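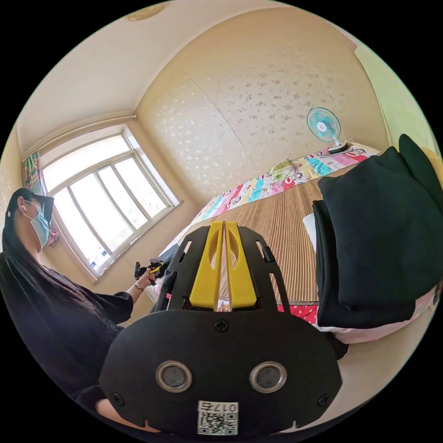

## About Garkport

Garkport is a music website covering pop from the Nordic countries and, when we like the record enough, from everywhere else. Sigrun Sjögren and Wajid Kazmi started it as a weekly email to 41 subscribers. The email still goes out, and it is still free.

We publish interviews, single reviews and tour dates. Our interviews run as questions and answers, lightly trimmed for length. Artists don't see them before they go up, and we don't send questions ahead of time.

Inês Morais edits the reviews. Pejman Shirazi handles live coverage and went to 68 shows in his first year - most of them in small rooms. Mairéad Ó Riain joined in September and runs the podcast, now at 21 episodes.

Ads pay for the hosting. Labels can't buy a review or an interview, and paid posts carry a label at the top.

To send us music, use the contact form and include a streaming link. Please don't attach files. We listen to everything but can't reply to every message - if we want to cover it, you'll hear from us within six weeks.

Page last updated Mar 30, 2021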